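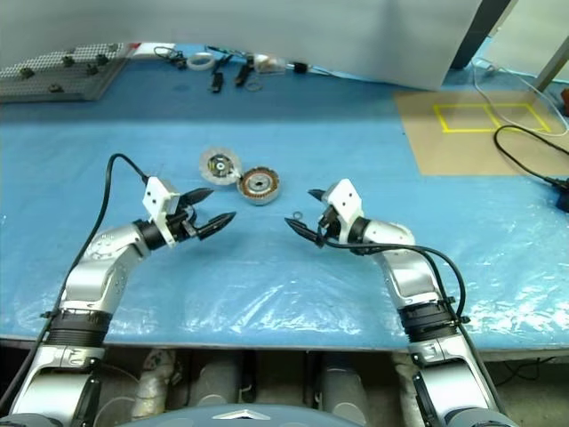
Buying a two-arm cell: FAQ

Do we need two arms for motor teardown?
For small motors, yes. One gripper holds while the other picks.

What should we order first?
Arms and grippers. Prurik quotes 7 weeks - Ledska quoted longer in March.

Are spare fingertips included?
No. Budget for 4 pairs per cell.

Can the table covering wait?
No. Protective sheet comes in 100-foot rolls, and one roll serves 2 cells.

Who handles service?
Hellimach, under a separate contract.

3 shares | 0 comments
© Cheon Automation - Contact - Back to top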